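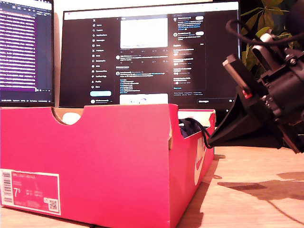 About Skirnero

We sell second-hand trainers by post. That's the whole business, and we're wary of anyone who makes it sound grander. You won't read here that we are on a journey, or that a pair of used shoes will save the planet. Somebody stopped wearing them, somebody else might like to, and in between they need a clean and a box.

Silvia and Bořivoj Halás started Skirnero after buying a pair online that was described as "like new" and had plainly done a winter. The seller offered them a voucher. They have been suspicious of the phrase ever since, and you won't find it in our listings.

What we check

Every pair goes across a desk before it goes on the site. Iveta Dvořáček looks at the heels first, inside and out, then the lining, then the soles. Suede gets longer than leather does, as dark suede is very good at hiding a stain until you put it under a proper lamp. Laces come out and go back in. If they're past it we fit new ones and say so in the listing.

We don't trust the size on a box. Boxes get swapped at home, in shops and in the back of wardrobes, and a label tells you what was once sold in it. We go by the tag in the shoe, and if the tag has worn away we measure the insole. About authenticity we're cautious too: we turn down pairs we aren't sure of, and we don't hand out certificates. We've seen what those are worth.

What we think of shoe boxes

Collectors will disagree, but a box is cardboard. We reuse sound ones whatever name is on the lid, and the box is not part of the price. Oľga Čierny, who does the packing, wants firm corners and a lid that closes. Tissue goes in if we have it. The whole thing then travels inside a plain outer carton, so please don't pay extra anywhere for "original packaging" unless you mean to look at it.

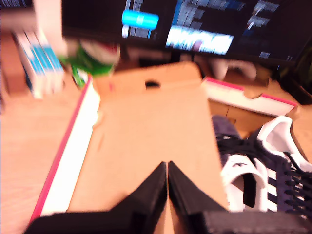

Who we are

There are five of us, counting Radoslava Hrnčiar, who answers the emails and has heard every reason for a return. Last year we sent out 1349 pairs and took back 39. We'd like that second figure to be lower, though we don't believe shops that claim it's nil.

Returns

You have 26 days. Try them on indoors, on carpet if you can. Send them back in whatever box they came in — or another one, if the dog got there first. We refund to the card you paid with, and we don't do vouchers.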